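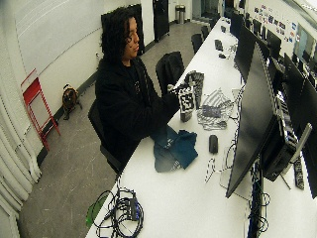 Figure 3. A marker block held over the bench during the comparison of the two gripper cameras, as recorded by the fixed camera.

Print this article | E-mail this article

4.2 Camera comparison on the hand-held gripper

We compared two wrist cameras on the same hand-held gripper body. The first, the Brallora, has a narrow lens and gives a nearly flat picture. The second, the Vusalby, has a fisheye lens and gives a round picture with strong bending towards the rim. The fingers, the trigger and the mounting plate were the same in both cases, and the Zunik controller software was left unchanged from Section 3.

All trials took place at a shared white bench with everyday items left on it, such as cloths and a computer mouse. We did not clear the cables. Earlier trials at the Acheampong site in December had used a bare bench, and the tracking results from there were better than anything we later saw in normal use.

The position of the gripper was worked out from square black-and-white markers. Each camera was calibrated at the start of a session and again after 30 trials. We collected 900 trials in total, split evenly between the cameras. A trial was dropped if tracking was lost for more than 2 seconds.
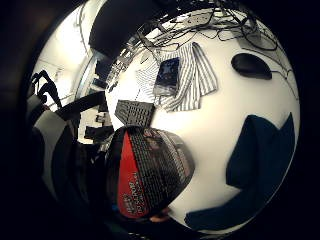 Figure 4. View from the gripper with the fisheye lens. The cap is nearest, with the striped cloth and phone further back.

The wide view kept the target and the surrounding items in sight together for most of each reach. With the narrow lens the target often left the picture in the last part of the approach, and the operator had to back off and start again. The cost of the wide view is detail. Small print on soft items could seldom be read, and straight edges near the rim were bent enough to upset the line-based tracker. Masking the outer part of the circle helped with this, but took away part of the view we wanted.

Dark items were a problem for both cameras. Folds in dark cloth gave few points to follow against a bright bench, and lowering the exposure made this worse. We settled on a fixed exposure for each camera and kept it for all later sessions. Drift between calibrations was around 7 mm at worst, with the narrow lens, and is treated separately in Section 4.3.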